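Rules for Robots That Share a Room With People
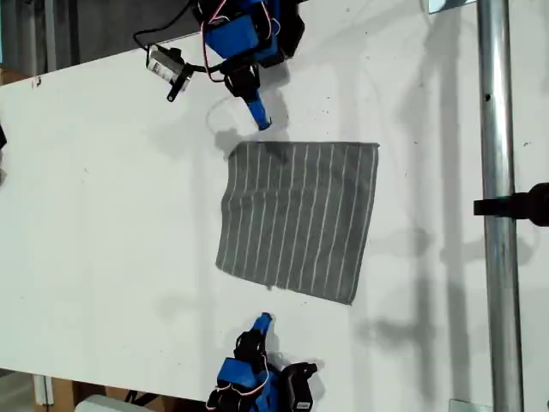
Photo: Hokbridge Robot Workshop

Two robot grippers are facing each other across a gray striped towel. Each one has a blue finger pointing toward the towel. Folding a towel sounds like an easy chore, but a robot needs a lot of practice at it, and the people who work near it need rules.

What is a safety rule?

A safety rule tells people what to do so that no one gets hurt. Some rules are written by one workshop for its own rooms. Others are written by experts from many countries, who meet and agree on them. Those are called standards. A standard can say how hard a robot is allowed to push, or how quickly it has to stop.

Rules at the Hokbridge workshop

Keep your hands off the table while the robots are switched on. A gripper does not know the difference between a towel and a thumb.

Know where the stop button is. Every robot room must have one, and it must be easy to reach. Anyone may press it, even a visitor.

Tie back long hair and take off scarves. Loose things can get caught in moving parts.

Start slowly. When a robot learns a new job, it runs at low speed first. The workshop makes it finish 21 slow runs before anyone turns the speed up.

Check the wires. Motors and cameras need cables, and cables can get pinched or pulled. Someone looks them over every morning.

Write it down

Good robot workers keep a logbook. They write what the robot did, what went wrong and who was there. By the end of July, the Hokbridge logbook had 1,105 entries. Most of them are short. "Towel slipped. Stopped. Started again" is a normal one.

The book is useful when something keeps going wrong. If the same mistake is on five pages, the team stops work and looks for the cause — it might be a loose screw or a mistake in the program.

Words to know

Gripper: the part of a robot that holds things.
Motor: a machine that makes parts move.
Standard: a rule that many people have agreed to use.

Page last checked: 26th September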